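Toy Storage Gallery: The Play Food Box

Part of our series on how toys get put away in small homes. Earlier pages covered blocks, dolls and art supplies. This one is about play food, which has more odd shapes than anything else in the series and takes up more room than most people plan for.

The room serves several purposes. There is a bed, a play mat, a refrigerator and a counter with a printer on it, so the toys have to share the floor with everything else. The play food lives in one plastic box that comes out for play and goes back against the wall at 9 in the evening.

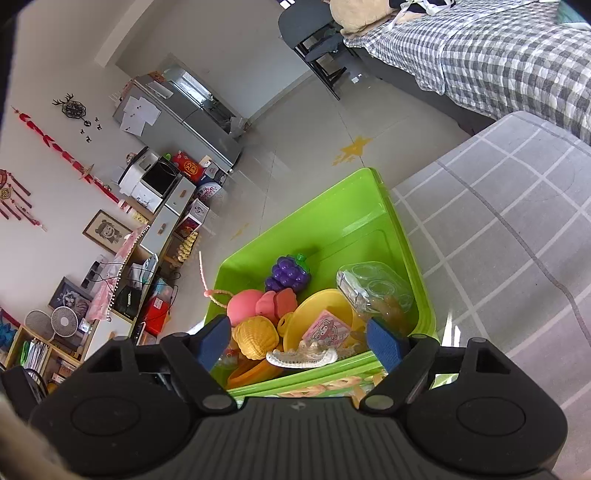 Does play food need to be sorted before it goes in the box?

Only the small parts do. Large pieces can go in together, and a child can find them by digging. Lids, coins and anything smaller than a bottle cap should go in their own container with a top that closes.

The lime-green box on the floor, with fruit, a ball and dishes all in together. The purple grapes have a green stem cap, and there is a pink peach near them. The small round lids are in a clear container at the side.

The yellow plate and the orange dish share the box with the food. Plates are easier to store flat on the bottom, but they rarely stay there once play starts. A tilted plate also takes up space that two or three pieces of fruit could use.

Dress-up pieces end up in with the food too. A beaded string and a crocheted strip with clear beads are in this box. Beads catch on things, so a cloth bag with a drawstring is a better place for them — one bag is enough for most families.

The grey play mat, with a white grid, lies next to the box. Keeping play on the mat makes pickup shorter, and the mat can be rolled up when the floor is needed.

Notes on boxes

A box this deep works best when it is no more than two-thirds full. Past that point the lid stops closing and pieces get left on the floor. We tried the Herov and the Dulau for this series. The Herov is wider and easier for a small child to reach into. The Dulau stacks better and has a firmer lid, but it holds less.

Wash plastic food in warm water with a little dish soap and let it dry overnight before it goes back. Crocheted pieces should be washed by hand and dried flat.

The full series has 50 pages. Next: puzzles and board games.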